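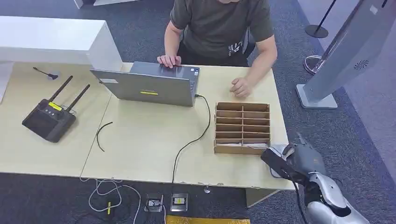

3 min read

Why do we yawn?

You're doing it now, arent you? Just reading the word can set it off. Yawn. Yawn. Yaaaawn. Sorry.

So what is a yawn? Big breath in, mouth wide open, jaw stretched. Then a shorter breath out. Sometimes your eyes water, because the muscles in your face squeeze the little glands that make tears. Sometimes your ears pop too.

Old idea first. People used to say you yawn when your body needs more oxygen. Sounds right! But scientists tested it. They gave people extra oxygen to breathe and they yawned just as much. Hmm.

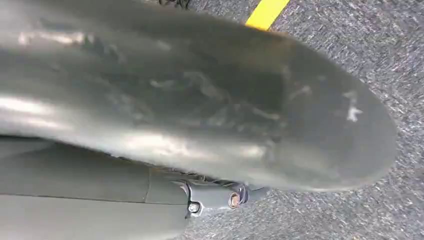
Newer idea: yawning cools your brain. Cool air comes in, your jaw stretches, blood moves around your head. A bit like opening a window in a stuffy classroom. Not everyone agrees on this one yet, and they are still testing it.

Another idea is that yawning helps you wake up or switch from one thing to the next. Getting out of bed. Getting into bed. Sitting through a long car ride to Gamitstead with nothing to look at but fields.

Who else yawns? Dogs, cats, lions, snakes, even fish open wide in a way that looks like it. Babies yawn before they are born!
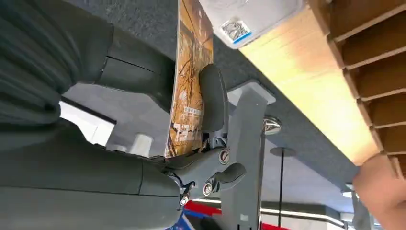

Body Questions

Can you catch a yawn?

Yes, sort of. Not like a cold, no germs. You see one, you hear one, and off you go. Little kids under four dont seem to catch them much. Older kids and grown-ups do. Dogs can catch them from people too, or some dogs can.

Try it at dinner. Do a big fake yawn, then wait. Henrike Tiedemann, age 9, from Hagedorn, wrote to us that she got her whole table, and her grandpa twice.

Can you stop one? You can try. Breathe through your nose, or hold something cold on your forehead. Might work.

Next time: hiccups.

Words by Waltraud Kramer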